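Minutes, back room refit meeting
Thursday, 4 pm start. Quorum OK. Apologies: two, both sent by text.

1. Last minutes
Read, one fix: the shelf quote was from Flidov, not Srisuk. Passed with that change.

2. Money
Balance after the February bills, $458. Paint invoice still not in. Floor mats paid in full. Agreed to hold $300 back for the refit and not touch it for snacks, again. One vote against.

3. Wall and table
Long one. Most people happy with the pale gray on the wall and the white top in front of it. Some find it cold. Point made that spills show up on white right away and get wiped, where on the old dark top stuff sat for days. Counter point, white shows everything and people still don't wipe. Left there.

Panel joint on the left, the seam shows as a thin dark line and runs at a slant down to the back of the table. Question whether the panel was hung off level or the joint was just cut that way. No answer in the room. Srisuk did the panels so they get asked first, before anybody goes near it with filler.

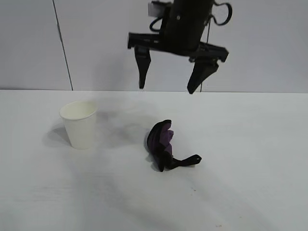
WALL AND TABLE: DECISIONS
Seam: ask Srisuk to come look. If they say leave it, we leave it. If they want to fill, color match first on a spare piece, not on the wall.
Back edge of table: somebody proposed a strip of trim along where the top meets the wall. Flidov can supply, 18 dollars a length. Deferred. Want to know first if crumbs are getting down behind there.
Wall color: stays. Not reopening til summer.
Second coat on the door side, yes, weekend job, two people signed up, need one more.

4. Cups
Changeover to small paper cups has mostly gone fine. Prernen sleeves come 20 to a sleeve and we're going thru them faster than planned. Suggestion to write initials on cups and reuse for the day. Mixed reaction. Suggestion to go back to mugs, voted down quick, no one wants the washing up.

Main complaint is cups left standing on the work table after people go. Agreed rule: your cup goes with you when you leave the table, full or empty. Sign to go up by the door.

Stains. Brown spots on the white top, coffee or sauce, take your pick. Wipe while fresh, warm water and a drop of dish soap. No scouring pads, the old top got ruined that way. If it's set, baking soda paste, leave ten minutes, wipe, repeat. Don't scrape with a knife.

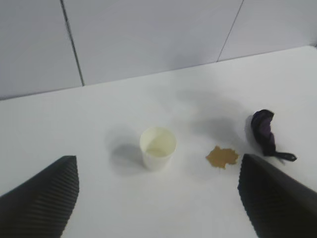 Trial of the Plelurora spray was raised. It smells strong and two people get headaches from it. Will finish the open bottle and not reorder.

5. Cloths
Cloths get left in a bunch on the table insted of hung up. Purple, crumpled, anyone's guess what was last wiped with it. Hooks needed. Two by the sink, one at the right end of the table. Stick-on hooks to be tried before drilling.

Wash rota: cloths go home with whoever closes on Thursday, back by Monday. If you can't do your week, swap, don't skip.
Color system (one color for table, one for floor) talked about, liked in general, no one had a list ready. Bring back next time.

6. Any other business
Light over the door buzzes. Has been reported, report again.
Recycling bin too small. Look for a bigger one secondhand.
Key for the side cupboard missing. Check your coats please.
Request for a quieter kettle, noted.

ACTIONS
- Call Srisuk re seam
- Trim quote on hold, chase Flidov only if crumbs confirmed
- Order more Prernen sleeves
- Hooks, buy and put up
- Cup sign, laminated if posible
- Chase paint invoice
- Third painter for door side

Closed 5:20. Next meeting same time, same room, bring own chair cushion if you want one.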